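December 5, 2020

**Winter coat swap moves to porch pickup, and there are still coats left**

If you were wondering whether the coat swap was going to happen this year, it is! I got off the phone with the folks at Plusta this morning (the repair and alterations shop on Vurkum Street, next to the place that used to do passport photos) and they've sorted out a way to run it with no crowd and no folding tables in the church basement. You sign up for a time, you drive over, and your bag is waiting on the side porch with your last name on it.

I've gone to this thing every winter since I moved here and I'll admit I mostly go for the chatter. Half the fun was always trying on something ridiculous in front of people you barely know. That part's gone for now, and I'm a little sad about it. But the coats are the point, and there are plenty. By the end of last week 105 had come in, and 58 of those already had a new home lined up.

So, how it works. You fill out the form on the Plusta page, or call the shop if you hate forms, and you give them a size, a length you'd like (hip, thigh or long) and whether you can wear down. Please don't skip the down question. Last year two people on my block ended up with coats that made them sneeze all the way to February. You can list up to two colors you'd really rather not have, which I think is generous of them. Then you get a text with a pickup window.

Kids' sizes are going fastest, as usual. If you need a snowsuit for anybody under five, I'd get on it today. Adult mediums are in good shape, and there's a whole rack of larges. Men's talls are scarce, so if you've got one hanging in the basement that hasn't been out since before your knees went, now's the time.

Donating is easier than it used to be, too. You check the coat over at home, wash it if the label lets you, empty the pockets (please, please empty the pockets, the shop has a jar of other people's house keys going back to July of last year) and drop it in the blue bin behind the building. Spread it out flat first and give it a good look, both sides, zipper up and zipper down. A torn lining is fine. A stuck zipper is fine. Plusta will fix either one at no charge. What they can't do much with is a coat that smells strongly of smoke or mothballs, and they've asked me to say so as nicely as I can.

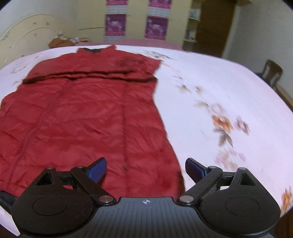 Not everybody loves the new setup. Simanjuntak wrote in to say that the pickup windows are all between ten and four, and that anyone working a regular shift is going to have to send a neighbor or go without. I passed that along and the shop has agreed to add two evening slots, though they haven't picked the dates yet. I'd keep checking the page.

The other complaint I keep hearing is about trying things on. You can't, at least not there. If the coat doesn't fit you can bring it back within 11 days and they'll swap it for something closer, but it has to sit for a while before it goes back on the rack, so don't expect to see it handed to the next person that afternoon. Sleeves that are a bit long can be taken up while you wait in your car, weather permitting, and I'm told it doesn't take long if there's only a car or two ahead of you.

Money-wise, the swap is free and always has been. There's a coffee can for anybody who feels like chipping in on thread and zippers, and so far this season it has brought in $580, which is more than I'd have guessed for a can on a porch. Some of that came from the Udine bakery, where they've been rounding up on bread orders since before Thanksgiving. (Get the seeded loaf. I know this is supposed to be about coats.)

A few odds and ends before I let you go. Hats and gloves are being taken, but only in pairs for the gloves. Boots aren't, there's just no room. If you don't drive, say so on the form and the shop will try to match you with someone heading your way, and that goes for drop-offs as well. Masks on at the porch, even if you're only there for thirty seconds. And park on the Vurkum Street side, because the alley has been down to one lane since the water main work and the delivery trucks have enough trouble back there.

Sign-ups stay open until the racks are empty. Last year that was the week before Christmas, and my guess is it'll be sooner this time with the cold we've been having. I put my own name in for something long with a hood and pockets big enough for a sandwich, and I pick it up next week!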